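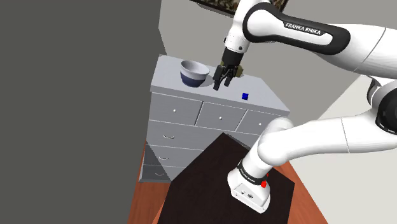 4. Adding a comic series to your catalog

Read this section before you scan anything. The Jadadov reader's guide says a whole series can be added in one pass. I have set up four shelves with it and have yet to see that work on a series with more than one printing, so the steps below go volume by volume.

4.1 Before you start

You need the collected volumes, a list of the single issues in each one, and an account with editor rights. A guest account will let you fill in every field and then refuse to save.

4.2 Creating the series record

1. Open Catalog and choose New Series.
2. Type the title exactly as it appears on the title page. Covers leave words out, and spines are worse.
3. Enter the writer and the artist in separate fields. The Creator field takes both names but files them as one person.
4. Leave Status on Unknown until you have checked it. The default, Complete, is a guess made from the date of the last volume. It marked Tristenden as complete with two volumes still to come.
5. Press Save. Wait for the record number before you leave the page.

Note: The Suggest button fills in a plot summary. Read it first. For Putby it gave away the ending of volume 6 in its second sentence, and that text shows up on the public page.

4.3 Adding the volumes

1. Open the series record and choose Add Volume.
2. Scan or type the ISBN.
3. Compare the page count on screen with the book in your hand. My copy of Putby volume 1 has 166 pages. The lookup said 366, which belongs to the deluxe edition.
4. If the numbers differ, choose Edit, then Edition, and pick the right printing. If yours isn't listed, choose Other and type the page count yourself.
5. Enter the first and last issue collected. Do not use Auto-range. It assumes every volume holds the same number of issues.
6. Repeat for each volume.

CAUTION: Do not press Merge Duplicates to tidy up a list with two editions of the same volume. It keeps whichever record is older and throws away the notes and ratings on the other. There is a message saying the change can be undone for 30 minutes. I tried that twice and got back the title and nothing else.

4.4 Importing reviews

The import tool accepts up to 3,130 characters per review. Anything longer is cut at the limit without a warning.

1. Save your review as a plain text file.
2. Choose Import, then Review, and select the volume. Check the number, as the list sorts volume 10 ahead of volume 2.
3. Turn on Hide Spoilers if the review needs it. The setting hides paragraphs that begin with the word Spoiler. It does not find spoilers by itself, whatever the help page claims.
4. Open the public page in a second browser, signed out, and read it through.

Accented letters may come in wrong. Assunção lost both of its accents on my first import and had to be retyped by hand in the title, the review and the tags. Saving the file as UTF-8 fixed the review. The tags were still wrong.

4.5 Reading order

Reading Order is marked as a beta feature, and I would leave it alone for any series with side stories. If you must use it, export your catalog first (Settings, Export, All Records) and check that the file opens.

Checked on version 165 with corrections from Paweena Sitthichai, Feb 1, 2019. Lending and returns are in section 5.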